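Recording Cloth-Handling Demonstrations with a Hand-Held Gripper

Last updated: 2020-10-02
Filed under: Data Collection > Hand-Held Tools > Soft Goods

This page covers recording folding and laying-out demonstrations with the Dovotik hand-held gripper. It assumes the gripper is assembled and you have already done the rigid-object set (cups, boxes, drawers). Cloth is harder to record well than any of those, and most rejected episodes in our April batch were cloth.

What you need

One gripper with its numbered sticker in place, a charged battery, a memory card with the Altetti recorder software on it, and the pieces of cloth you intend to use. If you are working in pairs, bring two grippers and write down which person has which number before you start. The number has to match the log or the episodes can't be sorted later.

Choosing the cloth

Use what people have at home. Shirts, scarves, pillowcases, towels, and bedding are all fine. Avoid anything with loose sequins or long fringe, which catches in the slots of the fingers.

Try to get contrast between the piece being handled and whatever it lies on. Dark on light works, and so does plain on patterned. Black on black does not, and the tracker will lose the edge halfway through a fold. If the bed or table is the same color as the cloth, put a blanket or quilt down first.

Setting up the room

1. Open the curtains or turn on the overhead light, but don't mix a bright window with a dark room. If the window is the only light, stand so that it is off to one side of you.
2. Clear the path between the start point and the work surface. Cables on the floor should run along the wall if you can manage it.
3. Leave the rest of the room as it is. We want wardrobes, shelves, clocks, and curtains in the background, and we want them to differ from home to home.
4. Walk through the motion once with the recorder off.

Recording the mapping pass

Before the first demonstration in any room, record one slow pass with no cloth in the fingers. Move the gripper up, down, left, and right over the work surface, then tilt it a little each way. The Sketard tracker uses this pass to build its map of the room. If furniture gets moved later, record the pass again.

Recording a demonstration

1. Start with the fingers open and the gripper held still for 2 seconds.
2. Approach the cloth from above or at a shallow angle. Close on an edge or a corner. A pinch in the middle of the fabric is allowed only for the "pick from pile" task.
3. Lift until the cloth is clear of the surface — not higher — and carry it to where it is going.
4. Open the fingers fully to release. A half-open release leaves the fabric hanging on one finger.
5. Back away, hold still again, and stop the recording.

Keep your free hand out of it unless the task sheet calls for two hands. If it does, the second person uses a second gripper.
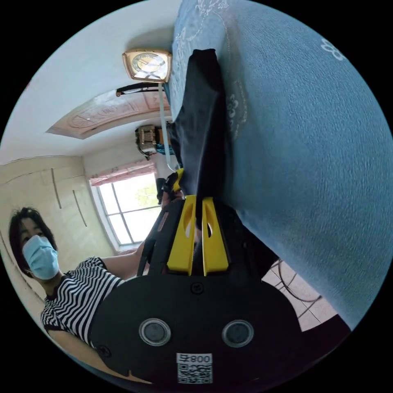 Move at a pace you could keep up for an hour. Fast wrist turns blur the video and are the main reason the tracker drops out. If you fumble a grasp and recover within the same motion, keep the episode and mark it "recovered." If you drop the cloth and have to start over, stop and discard.

How many to record

The target is 125 accepted episodes per task. Plan on recording 156, which leaves room for the ones that fail the check. Change the cloth or its starting position at least every 7 episodes. Long runs with the same shirt in the same place add very little.

Checking and uploading

Run the Jireš checker on the card before you leave the room. It flags missing mapping passes, blurred sections, and episodes where the fingers never closed. Watch a few of the passing ones yourself at double speed. The checker can't tell whether a fold ended up where the task sheet wanted it.

Name the folder with the gripper number, the room, and the task, in that order. Upload the whole folder, including the discards, and leave the card unformatted until you get the confirmation email. Questions about the task sheets go to Lærke Grímsdóttir.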